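The trouble with "normal for your age"

A blood test comes back, and beside each result is a range in brackets. If the figure falls inside the brackets, most people stop reading. If it falls outside, they start searching. Both reactions give the brackets more authority than they were built to carry, and I think the way results are now released to patients makes the problem worse.

A reference range is a statistical description of a group. A laboratory takes samples from people judged to be healthy, puts the results in order, and trims the ends. The usual practice is to keep the middle 95 per cent. By design, then, one healthy person in twenty will fall outside the range on any given test. Order a panel of separate tests and the chance that at least one comes back flagged rises quickly, even in someone with nothing wrong. The arithmetic is not difficult and it is rarely mentioned on the printout.

The reverse error receives less attention. A person whose haemoglobin has always sat near the top of the range can lose a good deal of it and still be reported as normal. Set against the group, the result is unremarkable. Set against that person's own earlier results, it may be the first sign of slow bleeding. The useful comparison is with the previous test, and the previous test is often held in a different system, under a different number, at a practice the patient left years ago.

My own practice, in Prilelcombe, moved to online results through a service called Dremik. I can now read my figures before the doctor has commented on them. I support this in principle. The results are mine, and a delay of a week for the sake of a covering sentence was never easy to defend. But what the screen shows is a single figure, a coloured bar and a word. The bar is green or amber. There is no trend line unless one opens each result in turn and copies the figures out by hand, as I have done since November.

The amber bar is the part I object to most. It treats the edge of the range as a boundary between two states, when the underlying measurement has no such step in it. A sodium result just below the lower limit and one just above it may come from the same sample run twice. Every analyser has a margin of error, every laboratory knows what that margin is, and the patient is almost never told. A result printed with its uncertainty beside it would prevent a large number of anxious telephone calls.

There is also the matter of how the sample was obtained. Potassium rises if the tube is left standing too long or handled roughly. Glucose falls if the cells are not separated promptly. Some hormones are highest early in the morning and much lower by late afternoon, so a sample taken at four o'clock should not be compared with one taken at eight. Exercise the day before will raise certain muscle enzymes. A surprising share of mildly abnormal results can be traced to steps of this kind – the time, the tube, the journey – before any disease need be considered.

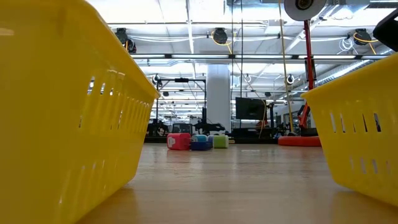
The journey deserves more attention than it gets. At many surgeries the collection runs once a day, and a sample drawn just after the van has left may wait until the next working day. For most tests this does no harm, provided the tube has been prepared and stored correctly. For a few it matters a great deal. Sorting the two is a humble task and needs humble equipment: a pair of yellow plastic baskets with slots along the sides would do for keeping request forms in two groups, one for tests that can wait and one for tests that cannot, so long as whoever takes the blood knows which is which. What is lacking is the information on the report itself. The time of collection is usually given. The time of arrival at the laboratory often is not, and without both a reader has no means of judging whether a raised potassium should be believed.

I would ask for modest changes. Print the patient's last few results beside the new one, with dates. Print the margin of error. Print the time of collection and the time of receipt. Drop the colours, or reserve them for results on which somebody is expected to act the same day. None of this calls for new tests, and the laboratory will already hold much of the information.

The objection I hear is that more detail will confuse people. I doubt it. Patients who check their own blood pressure at home soon learn that a single high reading means little and that a run of them means something. They learn it because they can see the run. Someone given one figure and an amber bar has no chance to learn anything of the sort, and will either ignore the result or worry about it until the next free appointment, which in my case was a Thursday, 11 days later. The repeat test was green. It differed from the first by less than the analyser's own error.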